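I was up before five again. The generator at the end of our street had stopped and the quiet woke me. I lay there listening for anything else and heard only a truck on the river road, going toward Zostanberg with its gears grinding on the hill. By the time I had the stove lit the generator was back.

The radio had the same news as last night. The two delegations are still in the hotel in Gilani and have not yet sat in the same room. Messages go between the floors. The government side wants the northern units to hand over their heavy weapons before anything else is talked about. The northern side wants the road opened and the prisoners out first. That was where things stood in April, as far as I can tell. The announcer read both statements in full, which took a long time, and then gave the price of flour.

I wrote the prisoner figure down because I have been keeping track of it. The list given to the mediators now has 897 names from our side of the line. The other list has 1517. In April the two sides had agreed on neither number and each called the other's list padded. My cousin's boy is on ours. He was on the earlier list too, with his birth year wrong, and this time his mother went to the office in Grakard herself and stood there until the clerk fixed it.

Went to the school at eight. Half the upper class came. The others are kept home whenever there is talk of a deal, because people remember that the shelling got worse the week before the last truce, when each side was trying to grab what it could. I don't blame the parents. We did fractions and then I let them read. One girl asked me whether a ceasefire and a peace were the same thing. I told her a ceasefire means they stop shooting and a peace means they agree on why they stopped. I'm not sure that is right, but she wrote it in her notebook.

At noon I walked to the water point with two cans. The line was long. There was an argument near the front about the Wuken bridge, whether it would be opened to everybody or only to aid trucks. One man had heard it from a driver. Another had heard the opposite from a different driver. The bridge has been shut to ordinary traffic for seven months. Before that I could be at my sister's in less than an hour. Now it is the long way through the hills with five checkpoints, and at each of them someone wants to know why you are going and what is in your bag.

I have decided to go anyway, at the end of the month, if the line stays quiet. I went through the closet this afternoon to see what could be spared for her. Her letter said the building has had no heat since winter and that she doesn't expect any this year either, so warm things matter even though it is June and the idea of wool makes me sweat.

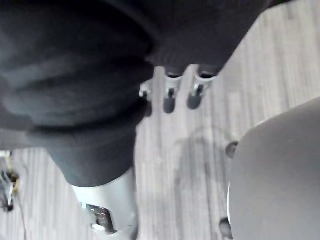
The rest of what she asked for is harder. She wants blood pressure pills, and the pharmacy here gives out two weeks' worth at a time and no more. I have saved a little from my own. She wants batteries, which are often taken at the checkpoints, so I will carry only a few. She wants our mother's papers for the apartment. Those I am least willing to carry. If they are lost there is no office left that could replace them, the land registry having burned in the first year. I may copy them out by hand and leave the originals where they are.

A neighbor came by around four to borrow the hand drill and stayed for tea. He thinks the talks will fail. His reasoning is that neither side has run out of anything yet, neither fuel nor men, and the people paying for it from outside have not run out of money. He said the same last time and he was right. I said that last time there were no lists, and that someone had bothered to type up all those names. He said typing is cheap. We left it there and talked about his roof.

The second news was at six. A spokesman for the mediators said the day had been "useful," the word he also used yesterday. There was some firing reported east of Grakard, with each side saying the other had started it. No casualties given. Then, near the end, a short item – the Wuken bridge is to be inspected by engineers to see what weight it can take. No date for it. Nothing about who would be allowed to cross. Still, it is the first time I've heard the bridge mentioned on the government station in months, and I noticed my hands had stopped on the dishes.

I should not make too much of it. An inspection could be for tanks as easily as for buses.

Power went at half past seven. I am writing this by the lamp and the oil is low, so I'll keep the rest short. Need to ask at school about covering my classes if I go. Need to find out whether the Gilani travel permit is still good or if they have changed the stamp again; the last one was green and I have heard they are using blue. Need to return the neighbor's ladder, which has been in my yard since the spring.

It is quiet outside, apart from the dogs. One heavy sound from far off to the east a few minutes ago, maybe thunder. I'll listen to the late news if the batteries hold and then go to bed.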